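Skorkach Fig Records, version 2

Ripening and tasting records for common figs at two sites, Endside and Carrasco

Released Thu 29 January
Maintainer: Saskia Ellery
Field records: Leonilde Quintela (Endside), Grímur Ingvarsson (Carrasco)
Tasting notes: Raquel Neves, Celeste Mota

Summary

The table holds 700 rows. Each row is one fruit, picked from a tagged tree, weighed, cut and scored. The fruit come from 60 trees of 20 named varieties, among them Brown Turkey, Black Mission, Kadota, Adriatic and Desert King. Both the early crop on old wood (breba) and the main crop on new wood are covered, and the crop column tells them apart. Varieties that set no breba crop at either site have main crop rows only.

The records were made to help growers choose figs for cool sites, where the main crop often fails to ripen before the weather turns. They were not made to rank varieties for flavor in general, and the tasting scores should not be read that way.

Files

figs.csv: one row per fruit
trees.csv: one row per tree, with variety, site, training form and year planted
varieties.csv: accepted names, other names seen on nursery labels, and source
changes.txt: differences from version 1

All files are UTF-8 with commas between fields. Text fields that hold a comma are quoted. Missing values are left blank; zero is never used to mean missing. Join figs.csv to trees.csv on tree_id.

Columns in figs.csv

fruit_id: unique, never reused
tree_id: as on the metal tag
crop: breba or main
pick_date: year, month, day
weight_g: whole fruit with stem, in grams
neck: droop, part or upright
skin_split: none, fine or open
eye: closed, open or sealed with a drop of syrup
pulp_color: one of the terms in varieties.csv
brix: from juice squeezed at the middle of the fruit
sweet, acid, texture: taster scores, low to high
taster: initials
remark: free text, not edited

Picking

Trees were checked in the morning. A fruit was picked when the neck had bent and the body gave under light pressure from the thumb. Skin color was not used to decide, as Kadota and Adriatic stay green to yellow-green when ripe and Brown Turkey can color well ahead of softening. Fruit taken by birds or wasps before picking was left out of figs.csv. Losses of that kind are noted by tree in the remark column of trees.csv, without numbers.

Fruit was carried in single layers and cut the same day. Figs do not ripen in any useful way after picking, so a fruit picked too soon was kept in the table and marked "early" in the remark.

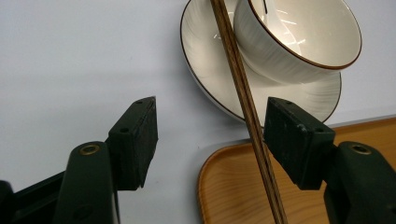

Cutting was done lengthwise, from stem to eye, with one knife per site. Both halves were laid cut side up and the pulp color was read before any tasting. The surface under the fruit matters more than expected at this step. A plain pale white-gray tabletop, as in the photo, with the tableware kept toward one corner, gives a neutral ground for reading amber and strawberry pulp. Colored cloths shift the reading, and records made over one carry the word "cloth" in the remark. Latex from the stem should be wiped away before the halves are handled, as it irritates skin and leaves a bitter taste on the knife.

Tasting

Each half went to one taster. Tasters worked without the variety name but could see the fruit, so a known variety may well have been recognized. Water and plain bread were taken between fruits. Where the two tasters scored the same fruit, figs.csv has the score of the taster named in the taster column, and the other score is in the remark.

Texture is the least steady of the three scores. Raquel Neves marks seed crunch as a gain and Celeste Mota does not. Users who compare texture across varieties should work within one taster.
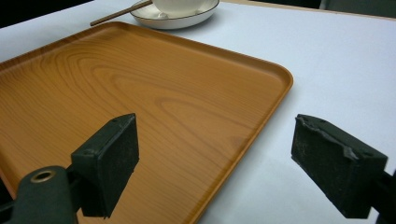 Acid scores are low throughout the Carrasco rows. Grímur Ingvarsson picks later than Leonilde Quintela, often when the skin has begun to split, and the fruit has lost most of its edge by then. The skin_split column can be used to match fruit of like ripeness across the two sites. Filtering both sites to "fine" leaves fewer rows but gives a fairer comparison.

Sites

Endside is a walled garden on heavy soil. Most trees are fans against the south wall, with a few bushes in the open. Carrasco is a sloping field with thin, stony soil and no walls, and all trees there are open bushes. Neither site was watered once the fruit had begun to swell. Trees at Endside have their roots held in by slabs set on edge; those at Carrasco do not.

Wall-trained and open trees should not be pooled. The wall brings ripening forward in every variety that was grown both ways, and the main crop of several varieties would not have appeared in the table at all without it. The form column in trees.csv has the values fan and bush.

Variety names

Names follow the nursery label unless fruit and leaf plainly disagreed with it. Stock bought from Stoselero as Brown Turkey was found to include more than one fig. Trees that matched the usual leaf shape kept the name, and the others are entered as "Stoselero unknown" with a letter. No genetic testing was done. Anyone who can put a name to the unknowns from the notes in varieties.csv is asked to write to the maintainer.

Known problems

Breba rows at Carrasco are few. Late frost took most of the early fruit buds, and the trees that kept theirs stand near the top of the slope.

Brix readings at Endside before September were made with a refractometer that had not been zeroed. These have been blanked and not corrected. The original readings are lost.

Weight includes any rain held on the skin. Fruit picked after rain is marked "rain" in the remark, though probably not in every case.

Tree tags at Carrasco were replaced during the season. Two trees of Desert King may have been swapped at that time. They are the same variety, so totals by variety are not affected, but results by tree may be.

Changes since version 1

The eye column is new. Skin split was a yes or no field and is now split into three terms. Rows without a tree tag have been removed. Several spelling variants in variety names have been merged, and the old spellings are listed in varieties.csv.

Use

The files may be copied, changed and shared, provided the source is named as Skorkach Fig Records, version 2. Corrections should quote the fruit_id and say which column is in doubt. Saskia Ellery adds accepted corrections to changes.txt with the next release.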